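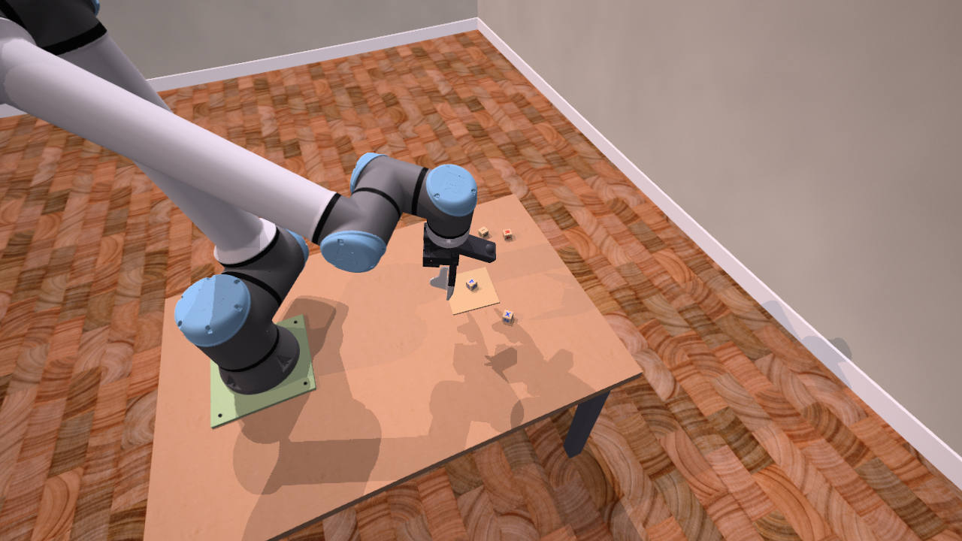 September, a little past 6 a.m.

Day four of the sourdough and I have begun speaking to it in the voice I use for dentists. The starter came from the bakery in Ustitz, in a jar with a handwritten label that said FEED ME, and I have done little else. It wants flour at dawn and again at dinner. My own table is narrower than it needs to be for any of this. What I want is a plain rectangular one with a light orange-tan top, set at an angle to the room so I could get at the dough from two sides, and a parquet floor underneath, which I assume forgives flour better than my carpet does.

Fed it 100 grams of flour and got, by lunch, three bubbles and a smell like a gym bag. The booklet from Dasine says to expect "a pleasant tang." The booklet also says to keep the jar at 68 degrees. My kitchen was 67. I stood there with the thermometer and felt judged by a single degree.

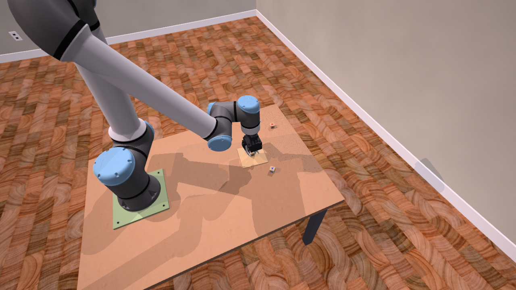
Tried the top of the fridge, then the oven with the light on, then the closet with the water heater, where it shares a shelf with the winter boots. It seems happiest with the boots. I have moved the boots' good polish elsewhere in case of an accident I don't want to picture.

Evening. First loaf. I used the Escobar flour, the expensive kind, and folded the dough every half hour like somebody with no job. Baked it in the Standier pot my sister-in-law gave us and never asked about again. It came out over 161 minutes after I said it would, flat as a hubcap and about as easy to slice.
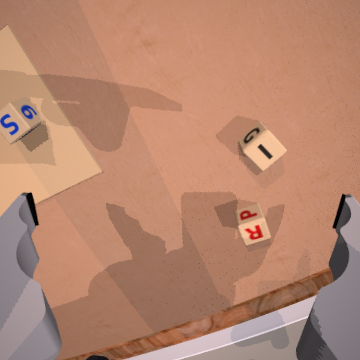 We ate it anyway, with a great deal of butter. The middle was chewy in a way I called rustic and the rest of the household called raw. The birds got the heel and so far have left it on the lawn.

Must buy more flour. Must also find out whether you can kill a starter by going away overnight, and whether I would mind.

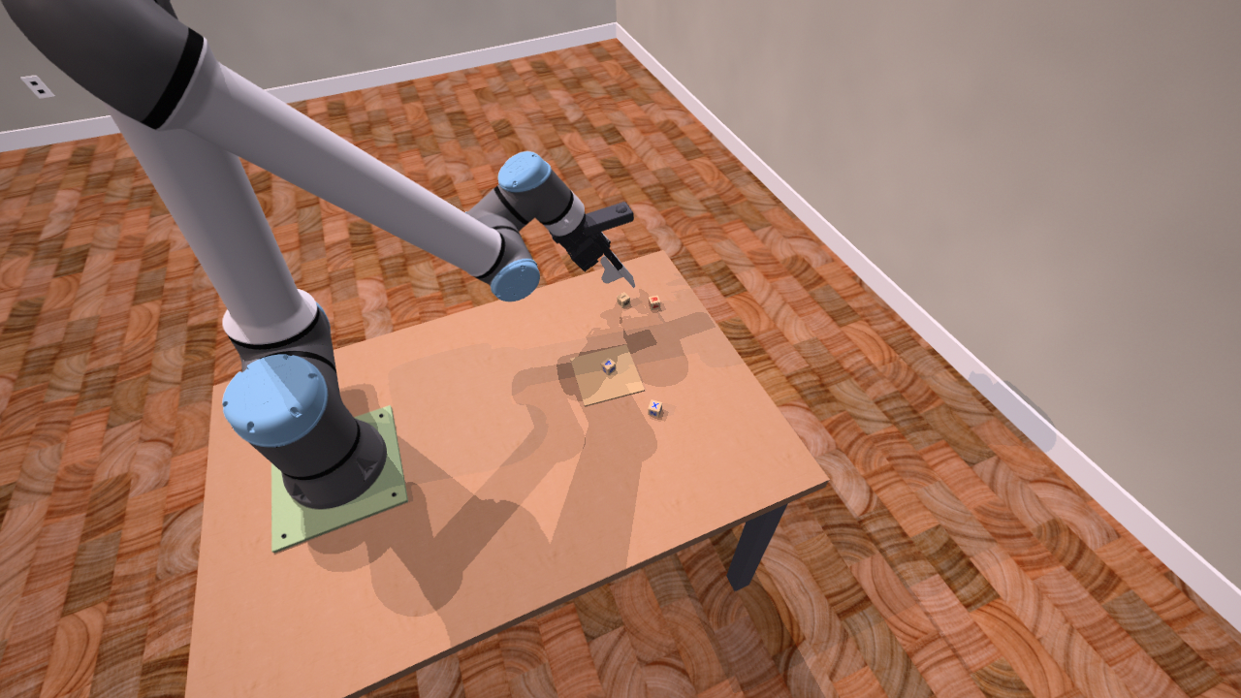 Four small cubes at the far end of the table.

Bed at 10. Fed it first.

Last updated: September
Contact | All text copyright the author | Back to top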